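Search this notebook
Search
Log in

Gripper comparison, hand-held pair, October, entry 3
started 9:40 am

Carrying on from entry 2. Same question: do we stay with the curved-finger pads from Alamik or move over to the Martinelli set before the Lomum people want their demo data. Leaning Alamik but the left one bugs me, see below.

Setup
- two hand-helds, one per hand, marker cube on each (left and right patterns are different, DON'T swap them again, cost us a whole morning in entry 1)
- head cam on, gripper cams on, harness over both shoulders
- controller box on Tustodton firmware build 682, not the newer one. Newer one drops the right cable when you turn your wrist over.
- gripper cams at 30 fps, head cam same
- both indicator lights green before you start. If one isn't, stop and reseat the plug, don't just wave it around and hope

Task for the morning was small light stuff. Artificial flowers mostly. They're a pain, which is why I like them for this: the stem slides, the petals fold up, and the pads either hold or they don't. Blocks tell you nothing at this point, every gripper we've ever had can pick up a block.

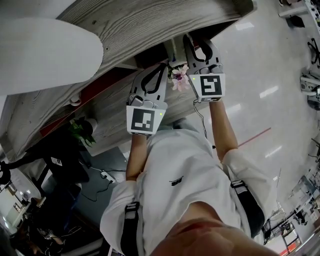 Run 1, Alamik pads. Right hand good. Picks up low on the stem, no twisting. Left hand closes a hair late, you feel it in the trigger before you see it in the log. Thought it was me, swapped trigger springs between hands, still left. So it's the housing or the finger joint. Open it up this afternoon.

Run 2, same pads, two-handed pass (left to right). Better than expected. Trick is to let go with the giving hand slowly, if you snap it open the petals catch on the pad edge. Wrote that on the whiteboard.

Run 3, tried faster. Sloppy. Threw out most of it. Arms get tired too, the grippers aren't heavy but after an hour your forearms know about it. Should put a break in the protocol, say every 20 min.

Tracking
Cubes track fine facing the head cam. Worst when the hands are close together and one cube goes behind the other gripper. Frames total for run 2 was 1816, dropped pose on a short stretch right at the handover, so exactly the part we care about. Options: tilt cubes outward a bit, or lean on the gripper cams for that stretch. Second one is less work. Try first one anyway, the bracket is already printed.

Also floor glare. Ceiling lights come back off the floor pretty hard when you look down and the head cam exposure hunts. Locked exposure at the controller, looks ok so far. Need to check it doesnt go too dark when you look up.

Gripper cam view
Wide lens takes in loads of room, ceiling beams and all. Good for localizing, less good for seeing what's at the fingertips. The other thing is the fingers themselves take up the bottom middle of every shot. Fine by me, the policy has to learn where they are anyhow. Tustodton build has a crop setting, leaving it off for now so both sets get compared on the same view.

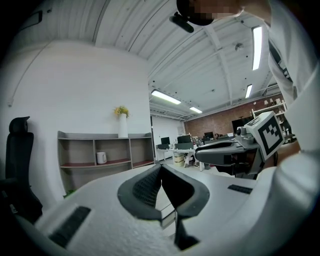
Gripper cam, mesh-faced fingers in front, second hand-held with its marker cube at right.

Martinelli set: not run yet, the adapter ring is too tight on our mount. Sanded it, still tight. Filing it after lunch. If it doesnt go on by 3 pm I'm calling it and doing them next session, no point rushing a comparision with a crooked mount.

Disk: 884 GB left on the logging machine. OK for this week, then somebody has to move the October stuff off. Old calibration runs can go, keep the handover ones.

To do
- open left housing, look at finger joint
- tilt bracket on both cubes, redo handover
- exposure check looking up
- file adapter ring
- tape the right cable to the forearm, it drags when you reach
- ask Lomum if they want both views or only the head one. Asked once, no answer

2:15 pm: left housing open. Screw on the finger joint was backed out most of a turn. Thread lock, closed it up, will rerun 1 and 2 with the same pads before touching anything else.

Filed under: Bench notes / End effectors / Teleop and hand-held

We use cookies to keep you logged in and remember your notebook settings. Accept | Manage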